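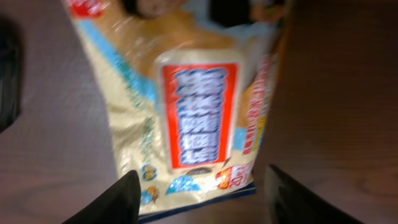

By Rhona Geddes, Vindale Conversation Tables
Report to the Olance Fund, second half of the grant year
Sent 21 June 2021

Dear Craig,

Thank you for the extra two weeks. I know you said to keep this one short, and I did try, but a lot has gone on since the November report and I'd sooner you had it all in one place than in a string of emails from me.

Where we are

When I last wrote we were still doing everything by phone, and I was worried. You may remember me grumbling that English is a hard thing to practice with a person you've never seen, especially if you're a beginner and you depend on faces and hands to fill in the gaps. Well, we carried on with it through the winter, and it went better than I feared. We have now held 161 sessions since the grant began, counting phone and in-person together, and 101 people have come to at least one of them. A good many come every week. A few came once and decided it wasn't for them, and I've included them in the figure so that you can compare it with last year's, when we did the same.

We went back to meeting in person in the spring, in the long room on Ursu Street, in small groups with the windows open (coats on, for the first month!). The morning group filled up straight away. The evening group was slower, and I think that was my fault for starting it at half past five, when half the people it was meant for were still on the bus home from work. We moved it to seven and it has been lively ever since.

What people talk about

You asked last time whether we could say more about what happens in a session, so I'll try. We don't use a textbook. Each table has a leader and three or four learners, and the leader brings a topic along with a handful of words to get it going. Some topics fall flat. Weather is over in five minutes, and I've stopped pretending that "my favorite season" is a topic at all. The ones that work tend to be practical, with an argument tucked inside them: how to tell your landlord the heat is out, whether children should pay rent when they start working, what you say when a neighbor gives you something you don't want.

Food is the old faithful, as you'd expect. We spent one whole evening on the difference between a snack, a bite, a treat and a meal, and I'm not sure the leaders agreed with each other by the end of it. Rawan Nassar, who leads the intermediate table, wrote down every question that came up that night and has since made a two-page sheet out of it, with words for textures down one side (crunchy, chewy, flaky, soggy) and the sort of sentence you might use them in down the other. It's the best thing we've made this year and I've put a copy in with the receipts. 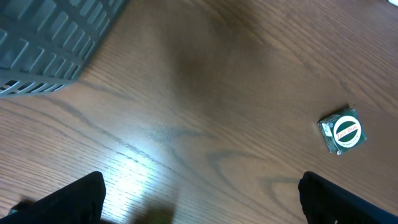 Wooden tabletop, with part of the gray basket at upper left.

The phone sessions

We have kept some of these going, and I'd like to explain why, as it wasn't in the plan you approved. When we told everyone we were going back to the room, several of the mothers with very young babies asked if they could stay on the phone, and so did two men who work nights and a lady who looks after her husband. They had got used to their callers and were fond of them. It seemed a poor sort of thanks to drop them, so Kenneth Rutherford has taken on a phone list, and he rings each of them at a time that suits. It costs us very little beyond his hours, and I have moved money from the travel line to cover it, as we discussed in the spring.

Altogether the leaders have put in 1,043 paid hours over the year. That is a bit under what we budgeted, mostly on account of the slow start to the evenings.

Training

Angus Geddes (my brother-in-law, and I declared that on the original form, but I'll mention it again) ran the two training days for new leaders. The first was on listening: how long to wait before you help somebody with a word, and how to correct a person without making them wish they hadn't spoken. Everyone found the waiting very hard. I found it hard, and I've been doing this for years. The second day was on pronunciation, and the feedback on that was more mixed. A couple of the leaders felt it was too technical, with too many charts of the mouth, and asked for more time trying things out in pairs. Angus took it well and has redone the afternoon for next time.

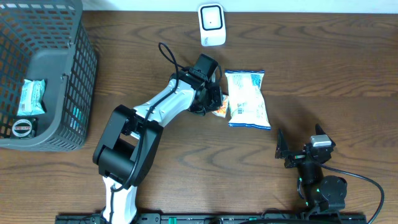 We also sent two leaders to the Clenus online course on teaching adults who can't yet read in their first language. They both said it changed how they set up a table. One of them now starts every session with ten minutes of talking before any paper comes out at all, and her beginners are noticeably braver for it. I would like to send two more in the coming year if the money allows.

What hasn't gone well

Attendance among people over sixty has dropped and hasn't come back. I've telephoned most of them myself. Some are nervous about being indoors with others, which I quite understand, and some have simply got out of the habit. I'm going to try a short outdoor session in the park over the summer, just benches and talk, and see who comes.

We also lost our printed register for part of April when the folder went home in the wrong bag, so the numbers for those weeks were pieced together from the leaders' own notes. I believe they're right, but you should know how they were arrived at.

Money

The full accounts are attached. After all claims we have $405 unspent, and I'd like your permission to carry it over and put it toward dictionaries for the beginners' table. The ones we have are falling apart at the spine, and the print is too small for anybody who has left their glasses at home. If you'd prefer it returned, let me know and I'll see to it the same week.

You had also asked about coming to visit. Mornings are best, and the groups would love to practice on a new person. Please be prepared to be asked about your rent.

With warm thanks,
Rhona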